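# Caldo de amendoim para uma panela grande (e para quem chegar)

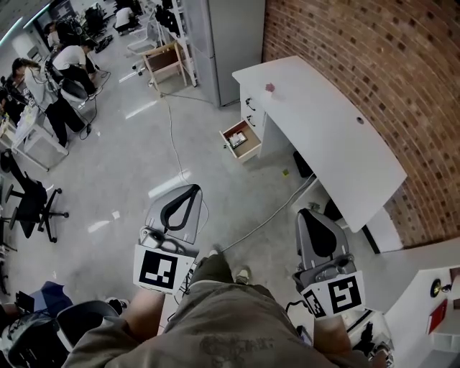 De camiseta e bermuda, que janeiro não perdoa.

Eu sei, eu sei. Caldo quente em janeiro, com a janela aberta e o ventilador no máximo, parece teimosia. Mas há pratos que eu como no calor com o mesmo gosto com que como no frio, e este caldo de amendoim com frango é o primeiro da lista. Sua-se um pouco, bebe-se água gelada, repete-se. Lá em casa foi assim a tarde inteira!

A receita me chegou pela Nana Gyamfi, que foi minha vizinha de porta por oito anos e que cozinhava com a porta da cozinha escancarada (acho que ela sabia muito bem o que estava fazendo com o resto do prédio). Na família dela o caldo leva mais pimenta do que eu aguento, e eu já peço desculpas aqui: a minha versão é mansa. Quem quiser fazer direito que ponha duas pimentas inteiras, com semente e tudo.

O segredo, se é que há um, está na pasta de amendoim. Precisa ser só amendoim, sem açúcar, sem óleo de palma, sem nada. Eu compro na Tetteh, aquela lojinha de grãos perto do terminal, que mói na hora e entrega num pote ainda morno. Uma vez, na pressa, usei pasta adoçada de supermercado e passei a noite tentando consertar com limão. Não consertei. Comemos pão com queijo.

## O que vai na panela

- 8 sobrecoxas de frango, com osso e sem pele
- 2 cebolas grandes
- 4 tomates bem maduros
- 1 pedaço de gengibre do tamanho de um polegar
- 4 dentes de alho
- 1 pimenta ardida, inteira ou picada, conforme a coragem
- 1 colher de sopa cheia de extrato de tomate
- 1 xícara e meia de pasta de amendoim pura
- 1 litro e meio de água ou caldo de frango
- 1 folha de louro, sal e um fio de óleo

## Como eu faço

Tempere o frango com sal, metade do gengibre e do alho ralados e uma das cebolas picada bem miudinha. Leve tudo à panela com o fio de óleo e tampe, fogo médio. Deixe uns bons 20 minutos, virando os pedaços uma vez. O frango solta o próprio caldo e a cozinha começa a cheirar a almoço de verdade.

Enquanto isso, em outra panela, cozinhe os tomates, a outra cebola e a pimenta com um pouco da água, até os tomates se desmancharem. Bata no liquidificador com o resto do gengibre e do alho. Se o liquidificador for velho como o meu, espere amornar antes de bater — já tive molho de tomate no teto e não recomendo.

Agora a pasta de amendoim. Dissolva numa tigela com duas conchas de água quente, mexendo com um garfo até ficar lisa, parecendo um creme. Junte à panela do frango, acrescente o tomate batido, o extrato, o louro e o restante da água. Fogo baixo, panela semitampada, e paciência. Mexa de vez em quando, raspando o fundo, que o amendoim adora grudar.

O ponto é quando aparecem umas manchinhas de óleo alaranjado na superfície. Costuma levar quase 70 minutos no meu fogão. O frango, a essa altura, já está querendo largar o osso. Prove o sal só no fim!

## Com o que servir

A Nana serve com bolinhos de arroz, daqueles de arroz bem cozido e amassado com colher de pau até dar liga. Eu faço quando tenho tempo. Quando não tenho, vai arroz branco do dia anterior, e ninguém devolve o prato. O Mawuli, meu cunhado, põe banana-da-terra frita por cima, o que me pareceu um exagero até eu provar. Agora frito sempre duas a mais, para eu beliscar antes.

O Farzad Dehghan, que não come carne, me pediu uma versão sem frango e eu testei com batata-doce em cubos grandes e berinjela. Ficou muito bom, mais adocicado, e pede um limão espremido na hora. A batata-doce entra só na última meia hora, senão vira purê (o que também não é o fim do mundo, mas aí é outra sopa).

## Sobras

Na geladeira aguenta três dias e engrossa bastante. Na hora de esquentar, solte com um pouco de água e mexa devagar. Congela bem também, em potes pequenos, desde que sem a banana e sem o arroz. No segundo dia eu acho até melhor, e gosto de desfiar o frango que sobrou, secar o caldo na frigideira e rechear um pãozinho com aquilo. A Dede Asante me escreveu no mês passado dizendo que faz isso com folhas de espinafre rasgadas por dentro — vou copiar, Dede, obrigada!

Para a próxima, prometi ao pessoal dos comentários o bolo de milho sem farinha, que já fiz duas vezes e nas duas afundou no meio. Estou desconfiada da minha forma, que é larga demais, e vou pedir emprestada a da minha mãe. Se alguém tiver um palpite sobre o fermento, deixe aí embaixo que eu leio tudo.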